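Praltberg textile swap moves to larger hall

The clothing and accessories swap in Praltberg will have more space this year. The organizers said on Monday that the June event moves from the library basement to the Vorkness Hall, where there is room for 30 tables. Last year there were long lines on the stairs, and some visitors went home before they could come in.

Visitors brought 1,117 pieces to the last swap, mostly shirts, children's coats and jeans. Everything that is clean and not broken can be given in at the side door from 9 a.m. For each piece the visitor receives one paper ticket, and the ticket is good for any other piece in the hall. Shoes are accepted again, but only in pairs tied together.

New is a corner for small things such as scarves, belts, hair ties and jewelry. In the past these were mixed with the clothes and were difficult to find.

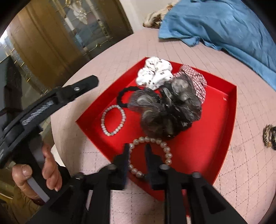
The hall will also have a repair table, run by the sewing shop Andent, where buttons and simple zippers are fixed without charge. Entry costs 4 crowns for adults and is free for children. The hall can hold 400 people at one time - when it is full, visitors will wait in the courtyard, which has a roof. Doors close at 5 p.m.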